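Erkness workshop notebook
Monday, key fobs and the stand

Started 09:20. Box 265 from the Dralgate shelf, mixed car keys and remotes, mostly black shells. The label on the lid gives 79 pieces. Tipped out on the bench and counted twice, 79 both times. Box condition fair, one corner split and taped.

Divided by construction first, make ignored:

Flip keys, blade folds into the body on a spring
Rounded fobs, no external blade
Flat fobs, emergency blade in a slot
Remotes on a split ring, no blade at all

The flip keys are the slow group. Tried each blade ten times. Most open fully and hold. A few stop short and have to be pushed the last part of the way by hand, which in the ones I opened was fluff round the spring seat and no damage to the spring. Cleaned with a dry brush. Did not oil any of them. The earlier batch was oiled and collected more dirt than it had to start with.

Two blades have side play at the pivot. The roll pin is worn oval. Pins of the right diameter are not in the drawer, so those two are bagged separately and marked PIN.

Cells. Opened the case of every remote that opens without glue. Anything under the cut-off on the meter had its cell removed and was put away empty, with a dot of white tape on the back. Replacement cells are the Nostovex ones, packet already open on the second shelf, date code still good. Fitted to the flat fobs only, as they are going out first. One had green corrosion on the negative contact. Scraped, wiped with isopropyl, contact is thin now but springs back. Another had the cell in upside down.

Register entries begin at line 1518. Columns as before: shell, blade, buttons, cell, remarks. Please do not use "OK" in remarks, write what was checked. Line 945 is an old entry for a white and grey remote with no location against it and may be the same part as one in this box. Have put a pencil query beside it and left it. If anyone has the paper slip for 945 it will have the button count on it.

Surface. Black shells on the black rubber mat are a nuisance to find, and one went into the box with its case screw still on the mat. The pale marble-pattern surface is better for this. Edges are visible at a glance and a dropped screw shows up.

Containers. The dark teal one with raised sides is now the only one for key work. The clear tubs are going back to fasteners. Sides are high enough that a key laid inside does not slide out when the thing is carried. Wiped out with a damp cloth, some black dust, probably from the rubber buttons.

Music stand. Came from the Moradi stores clear-out with the desk loose on its post. Black, perforated desk, tripod base. Tightened the desk bracket and the leg collar. The tilt still creeps under a ring binder but holds loose sheets. The lip is deep enough for the register pages in a plastic sleeve, not for the bound book. Legs need their full spread or the whole thing leans once the desk is loaded. Keep it at the back, against the tiles, where the feet are out of the way of the sorting area.

11:50, stopped for the delivery. Resumed 13:10.

Keys out and stand in place:

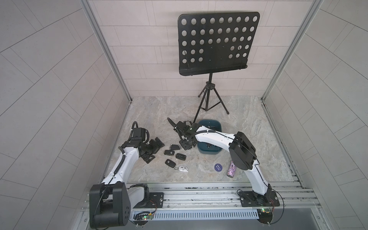 Five fobs out, the white and grey remote has the small ring. Round coaster and glitter tube to the right.

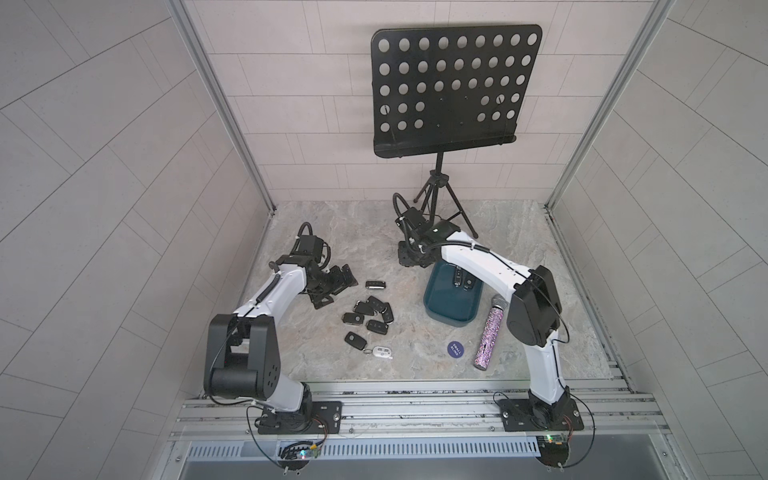 Two black keys in the teal tray, the rest loose to the left of it.
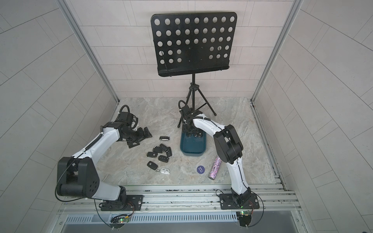 Eight fobs in the loose group, tray at the foot of the stand.

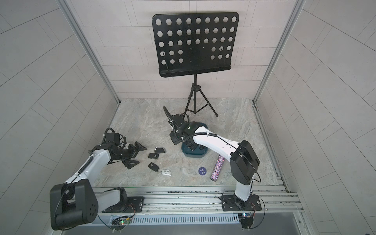
Perforated desk and tripod, near the back wall.

Page last changed: Monday, 16:35

Added after tea:

The holes in the desk take a small cable tie without drilling. Could hang a tag card from them for the current register line. Tie tails need cutting flush or they catch the plastic sleeve. Not done yet.

The purple coaster marked SMALL BLOOD and the glittery purple tube are not stock and do not get a register line. They go on the odds shelf at the end of a session. If the odds shelf is full, use the drawer underneath.

Left to do from box 265:

Roll pins for the two bagged flip keys. Measure the bore again first, my reading was taken with the old calipers and the jaws do not close square.
Glued remotes, not opened. Try the heat mat on low and a plastic pick along the seam, starting at the ring end.
Split rings. Several are sprung open and will drop a key. Replace like for like from the tin.
New label for the box lid, the old one is lifting.

Cell packet returned to second shelf, folded over and clipped. Dead cells are in the terminal-taped jar, lid on. Meter leads left in the left-hand drawer, black probe tip is bent but reads correctly against the reference cell.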